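2023-02-21

아침 여섯 시 반에 일어났다. 밖은 아직 어두웠고 부엌 바닥이 차가워서 양말을 두 겹 신었다. 어제 남은 미역국을 데워 먹고 설거지까지 하고 나갔다. 버스는 제시간에 왔다. 앉을 자리가 없어서 종점 두 정거장 전까지 서서 갔다.

가게 이름은 결국 드레스트스테드(Dreststead)로 정해졌다. 나는 부르기 어렵다고 했지만 간판을 이미 맞췄다고 한다. 3월 초에 문을 열 예정이고 그 전까지 안쪽을 다 정리해야 한다. 과일하고 말린 식품, 잼, 차 종류를 파는 작은 가게다. 나는 진열하고 재고 적는 일을 맡았다. 오늘이 나흘째다.

도착하니 코조 야쿠부(Kojo Yakubu)가 먼저 와서 난로를 켜 놓았다. 둘이서 커피를 한 잔씩 마시고 바로 바닥부터 시작했다. 밝은 색 쪽마루라 먼지가 금방 보인다. 빗자루로 한 번 쓸고 물걸레를 꼭 짜서 나뭇결대로 닦았다. 물이 많으면 이음매가 뜬다고 해서 걸레를 짜느라 손목이 아팠다. 창가 쪽에 페인트 방울이 굳은 게 몇 군데 있어서 플라스틱 주걱으로 긁었다. 하나는 안 떨어진다. 그 위에 화분을 놓기로 했다.

열 시쯤 니바사우(Nivasau)에서 물건이 왔다. 말린 무화과, 보리차, 병에 든 꿀. 송장에는 꿀이 다섯 상자라고 되어 있는데 세 상자만 내려 주고 갔다. 전화했더니 나머지는 내일 보낸다고 한다. 송장 귀퉁이에 빨간 볼펜으로 적어 두고 사진도 찍었다. 지난주에도 비슷한 일이 있었는데 그때는 적어 두지 않아서 한참을 설명해야 했다.

상자를 뜯어 꿀병을 닦았다. 병 겉이 조금 끈적거렸다. 미지근한 물에 적신 행주로 닦고 마른 행주로 한 번 더 닦았다. 이 일만 한 시간 넘게 걸렸다. 코조는 그동안 계산대 서랍을 고쳤다. 서랍 레일이 가이도시(Gajdoš)라는 회사 것인데 설명서가 체코어인지 슬로바키아어인지 둘 다 몰라서 그림만 보고 맞췄다. 처음에는 좌우를 바꿔 달아서 서랍이 나오다가 걸렸다. 다시 풀고 다시 달았다. 나사 하나가 남았는데 원래 여분인지는 모르겠다. 서랍은 잘 열린다. 남은 나사는 봉투에 넣어 서랍 안에 뒀다.

점심은 골목 끝 분식집에서 먹었다. 나는 칼국수, 코조는 김밥하고 라면. 지난번보다 양이 줄어든 것 같다. 김치는 맛있었다. 먹으면서 가격표 이야기를 했다. 코조는 손으로 쓰자고 하고 나는 인쇄하자고 했다. 손으로 쓴 게 보기는 좋은데 내 글씨가 숫자 7하고 1이 비슷해서 걱정이다. 일단 과일 쪽만 손으로 쓰고 병 제품은 인쇄하기로 했다. 과일은 값이 자주 바뀌니까 그게 맞을 것 같다.

오후에는 진열장 때문에 시간을 다 썼다. 하얀 큰 진열장인데 칸이 네모가 아니고 비스듬하게 기울어진 마름모꼴이다. 처음 봤을 때는 예쁘다고 생각했다. 막상 물건을 넣으려니 생각할 게 많다. 상자에 든 차는 모서리가 아래로 가면서 삐딱하게 눕는다. 꿀병은 세울 수가 없고, 눕히면 상표가 천장을 본다. 자루에 든 보리차는 괜찮다. 아래 꼭짓점에 맞춰서 저절로 자리를 잡는다. 둥근 과일도 괜찮을 것 같다. 굴러도 가운데로 모인다. 다만 맨 밑에 깔린 것이 눌릴까 봐 한 칸에 많이 쌓지는 말아야 한다.

그래서 병은 진열장에 넣지 않고 벽 쪽 낮은 선반으로 옮기기로 했다. 선반 길이를 재니 900밀리미터다. 꿀병을 한 줄로 세우면 들어가는데 잼까지는 안 된다. 잼은 계산대 옆으로 가야 한다. 계산대 옆은 영수증 프린터 자리라고 코조가 말했지만 프린터는 작다. 내일 다시 이야기하기로 했다.

손님용 바구니도 꺼내 봤다. 두코(Duko)라는 도매 사이트에서 시킨 것들이 지난주부터 상자째 있었다. 나는 회색을 고르고 싶었는데 빨간색이 제일 쌌다. 받아 보니 빨간색도 나쁘지 않다. 하얀 진열장 앞에 두면 눈에 잘 띈다. 작은 네모 바구니고 옆면이 격자로 뚫려 있어서 씻으면 물이 잘 빠진다. 플라스틱 냄새가 좀 나서 주방세제로 씻어 뒷문 옆에 엎어 놓았다. 손잡이 붙은 자리에 물이 고여서 그건 키친타월로 닦았다.

바구니가 마른 다음에는 과일을 담아 보면서 크기를 따져 봤다. 너무 작으면 손님이 조금만 사고 너무 크면 들고 다니기가 힘들다.

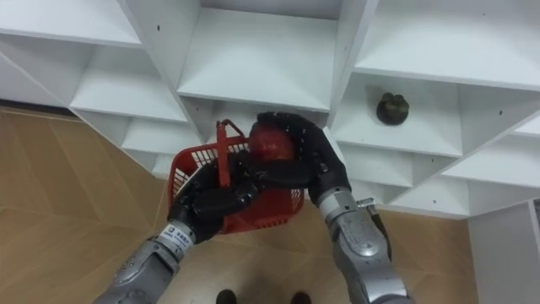

저울에 과일을 올려 보니 제일 큰 것이 377그램 나왔다. 이런 것만 담으면 금방 무거워진다. 그래도 손잡이를 잡고 가게를 두 바퀴 돌아 봤는데 손바닥이 아프지는 않았다. 잼 한 병하고 차 한 상자를 같이 넣으면 꽉 찬다. 이 동네 손님은 걸어오는 사람이 많을 테니 이만하면 된다고 본다. 코조는 더 큰 것도 한두 개 있어야 한다고 한다. 문 열고 나서 보고 정하자고 했다.

과일을 살살 내려놓는 게 생각보다 중요하다는 것도 알았다. 격자 모서리에 눌리면 껍질에 자국이 남는다. 바닥에 얇은 천을 깔까 하다가 매번 빨아야 해서 그만두었다. 종이를 잘라 까는 건 괜찮을지도 모른다. 내일 포장지 남은 걸로 해 보겠다.

다섯 시 반에 불을 끄고 나왔다. 뒷문 자물쇠가 뻑뻑하다. 기름을 쳐야 하는데 창고에 있던 윤활제가 안 보인다. 코조가 집에 있는 걸 가져온다고 했다.

돌아오는 길에 슈퍼에 들러 두부하고 파를 샀다. 종일 과일을 만졌더니 과일은 쳐다보기도 싫어서 그냥 지나쳤다. 저녁은 두부조림. 간장이 조금 많이 들어가서 짰다. 밥을 더 먹었다. 먹고 나서 언니한테 전화했는데 안 받아서 문자만 남겼다. 나중에 답이 왔다. 조카 감기는 다 나았다고 한다.

내일 할 일. 니바사우에서 남은 꿀 상자 오는지 확인. 가격표용 두꺼운 종이 사기. 진열장 맨 윗줄 닦기, 사다리 필요함. 계산대 옆자리 정하기. 고무장갑 새것 챙기기. 지금 쓰는 건 오른쪽 엄지에 구멍이 났다.

손목에 파스를 붙였다. 열한 시 전에 잘 생각이다.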